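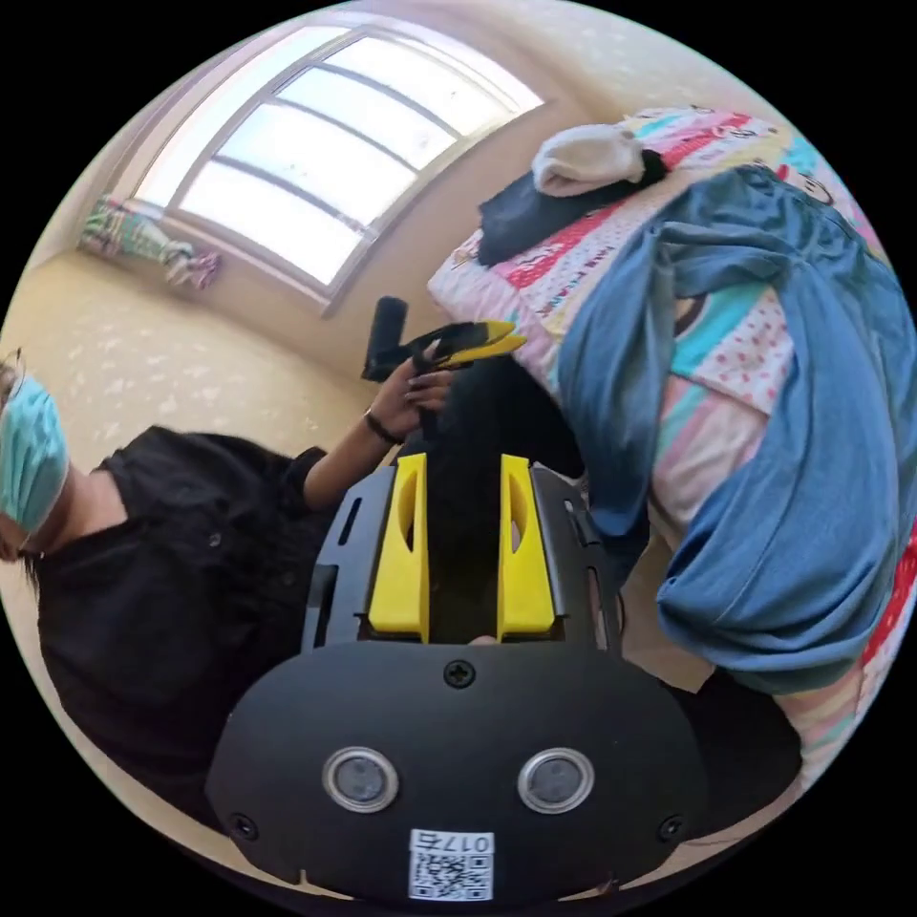 The sheet under this comforter keeps turning blue, and I don't accept that it's "normal color settling." I bought the comforter from Lerkberg last August, washed it cold before it went on the bed, and the white fitted sheet came out with a blue tinge after the first couple of weeks. I sort clothes on that bed in daylight, next to the window, so the big blue thing hanging over the edge of the mattress is the sort of item your first-line reply blamed. Fine. It lies on top of the comforter. Please explain how it colors a sheet on the other side of the batting without leaving a mark on the way through.

Ticket opened 23/06/2025
Product: printed patchwork comforter, full size
Status: reopened by customer

What I have tried so far:

Washed the comforter alone, cold, no softener. Rinse water looked clear to me. Tinge came back.
Bleached the sheet. Tinge went, then came back.
Swapped in a different white sheet from the Dokley set. Same tinge, and it's strongest at the foot end.
Rubbed a damp white washcloth on the pink, red and light blue parts of the print for 2 minutes each. Nothing I would swear to in front of a judge.

I know the last one doesn't help my case. I'm writing it down anyway.

Reply from Stela Marinescu, Lerkberg support:
Thank you for the detail. Denim is the most frequent cause of blue transfer in the reports we receive. Could you keep all jeans off the bed for 3 weeks and let us know?
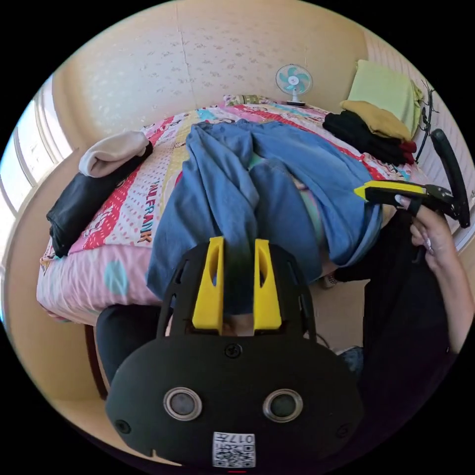
Three weeks is a long time to fold laundry on a kitchen chair, but let's look at the theory first. The jeans that spend the most time laid out flat on the comforter are the light blue ones, and they have been washed so often I doubt there's any dye left to lose. The black things stay folded at the side, usually with a sweatshirt on top, and black hasn't turned up on the sheet either. If jeans were doing this, I would expect the white parts of the print to go first. They haven't. I've been over them with a lamp.

I also asked what dye is used on the backing fabric. That question was skipped in both replies. I'd like it answered by somebody who can look it up, even if the answer is dull.

Update, same ticket: ran the washcloth test on the backing, which I should have done at the start. Damp cloth, hard rubbing, foot end. Faint blue on the cloth. Did it again with a clean cloth and got less. I'm not calling it proof. I do own darker jeans, and I can't say they have never been sat in on a bare sheet.
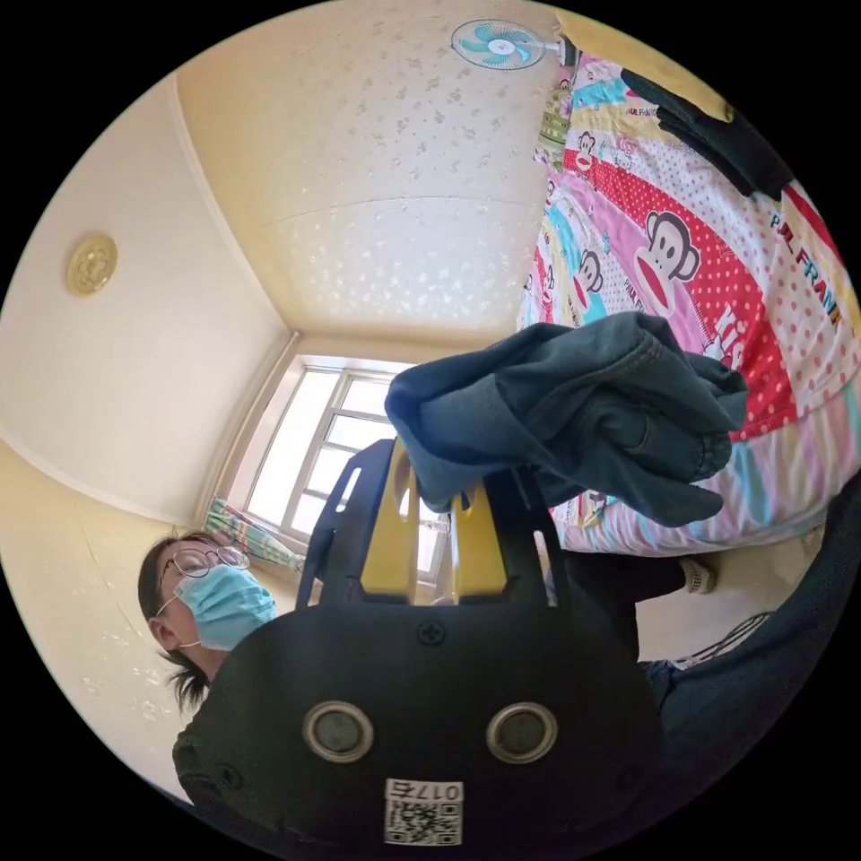 Sudheer Annamalai replied that the dark pairs needed ruling out before anyone touched the backing, and asked for the same damp cloth test on the inside of a waistband and along a seam. He added that new dark denim can go on shedding color after several washes, and that a person sitting on the sheet to get dressed would leave it at the foot end, where the tinge is strongest.

I'll admit the foot end part is annoying, as that's exactly where people sit in this house. Waistband test done: blue on the cloth, more than the backing gave. Seam: same.

So now there are two sources and I'm still not persuaded it's all denim. The backing gave color to a clean cloth. Either it picked that up from the sheet, or the sheet picked it up from the backing, and a waistband doesn't settle which. I've put a fresh sheet on, banned sitting on it in jeans, and left the comforter where it is. If the tinge returns I'll want a refund and the dye answer. If it doesn't, I'll close this myself.

Backing dye question still open. Please don't mark as resolved.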